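Tags: Home robots > Kits and bundles > Buying advice

Tindix two-arm bench kit: worth it for sorting and putting away small tools?

Posted by grimier_lane

I help run a small plant stall and potting shop in Bundon, and we lend hand tools to people who come in to pot things up. At the end of the day they all have to go back in their trays. I have been looking at the Tindix bench kit, which comes as a framed table with two arms and the gripper cameras already fitted. The seller is Paiva, who will also come out and set it up for an extra charge.

What I would like to know before I pay for it:

Can it manage light plastic hand tools with thin handles? Most of ours are the cheap coloured sort.

Does it need the exact same tray and the exact same tools every time, or will it cope if somebody buys a different trowel?

Is the Paiva set-up visit worth having? I can use a spanner and follow a manual but I don't write code.

I am not expecting it to be quick. If it could be left to get on with one tray while I cash up, I would be happy. The shop has a normal 13 amp socket near the bench and the floor is level enough.

Posted by mossbank

We have had the Tindix kit since July and use it for nearly the same job, so I can answer most of this.

Thin handles are fine as long as they are not lying flat against the table edge or on top of each other. The standard fingers on ours are hard and smooth, and they let go of anything glossy. Paiva sell a softer pair that slip over the top. Get those with the order, as the postage on them alone is silly. With the soft fingers on, ours gets a tray of 9 tools put away without help on most evenings. Before that I was picking something up off the table every time.

On changing the tools, it depends how different they are. You teach it by moving the arms through the job yourself, and the manual suggests 20 goes to start with. We did 50 in the end, over several evenings, and moved the tools about between goes. After that it coped with a new trowel of a similar shape. It did not cope with a long-handled weeder, and we keep that one off the table.
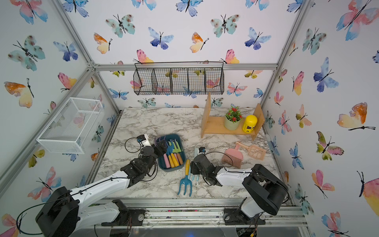
Hand tools at the tray, with both arms over the table.

Brushes and scoops are a separate matter. I would teach the small tools first and leave anything wide until later. Our dustpan brush took longer to get right than everything else put together. The bristles give when the gripper closes, and it ends up held at a slant. Teach it to go for the handle only.

A few things about the table itself. Line the inside walls with something. Ours came bare and the cameras picked up people walking past the shop window, and it hesitated. Any wallpaper will do, but once you have taught it with one paper up, leave that paper up. Wire baskets on the rails are handy for bits and pieces and don't get in the way if you fit them high enough. Check the cable loops by the grippers before each run and make sure they have room to turn.

Compost gets everywhere. Brush the tools off before they go on the table and wipe the front rail down weekly. The manual says very little about dust and I would have liked more.

For the set-up visit, I would say yes if you don't write code. Putting the frame together is simple. Getting both arms to agree about where the table is was the part I paid for.

Posted by penny_plain_pots

Don't bother. We had one on trial and sent it back. You can put the tools away yourself in three minutes. The arms are well made, I will give them that, but the software wanted updating every time I turned it on and the helpline is weekdays only. For the money I'd get new staging.

Posted by hobbybench

Can't speak for the garden side, I use mine for sorting paint pots. Two points that might help.

First, ask Paiva which version of the frame you are getting. The older one has feet that can't be adjusted, and if your bench rocks at all the arms will drift off their marks. Second, the price on the Tindix page does not include the computer. Paiva can supply one, or you can use your own if it meets the list in the back of the manual. Mine didn't.

I did the set-up myself and it took a weekend. The instructions are all right until the calibration section, where two of the drawings are the wrong way round. Left and right arm plugs are the same shape, so label them.

Last updated: Sat 29 September

Comments (4)

grimier_lane: Thanks all. Will ask about the feet and the soft fingers. Our bench does rock a bit.

mossbank: Put a paving slab under it. Cheaper than the new frame.

tallow: Does the soft finger set fit the smaller Tindix single arm as well?

hobbybench: No, different screw spacing. There is a separate set for that one but it was out of stock when I looked.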